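4.2 Setting up the monthly payroll survey return

Use this section to connect Datatwood to your payroll export and prepare the headcount return. You need an account with the Preparer role.

1. Open Returns > New and select Establishment Headcount.
2. Enter the reference month, for example June. The pay period loads from the calendar.
3. Import the payroll file. Driso and Longo exports are read without conversion.
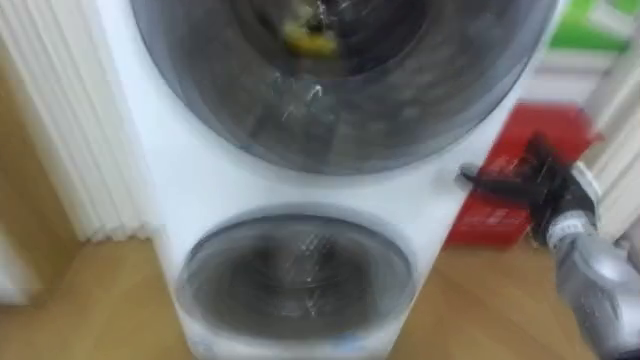

Industry codes are assigned per establishment and decide which table the jobs are counted in. Check them before the first return. Classify a site by its main activity and leave its equipment out of the decision: a white washing machine with two round doors, one above the other, may stand in a laundry, a hotel or a staff flat, and the code differs in each case.

4. Set the headcount rule to Paid in Period. Staff on unpaid leave for the whole period are excluded.
5. Compare the total with the previous month. Datatwood flags any change above 16 percent.

Note: A person paid at two sites is counted twice – once at each site. Do not merge these records. 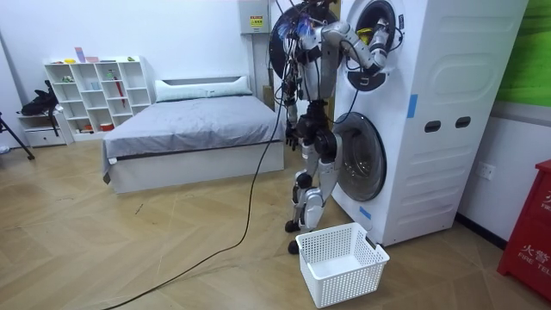
4.3 Correcting a submitted return

1. Open the return and select Amend.
2. Enter the new total and a reason code. If the total moves from 320 to 371, enter the hires and separations that account for the difference.
3. Select Send. The approver receives a request that stays open for 30 days.

Caution: Amending a return clears its seasonal adjustment. Run Skistent again before you publish any chart.

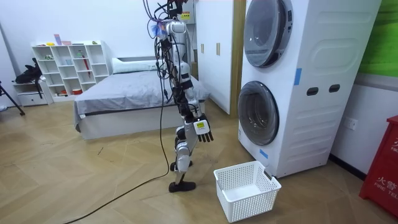
Figure 4-3. Robot on herringbone floor.

Questions about reason codes go to Emerson Xavier, Returns Support.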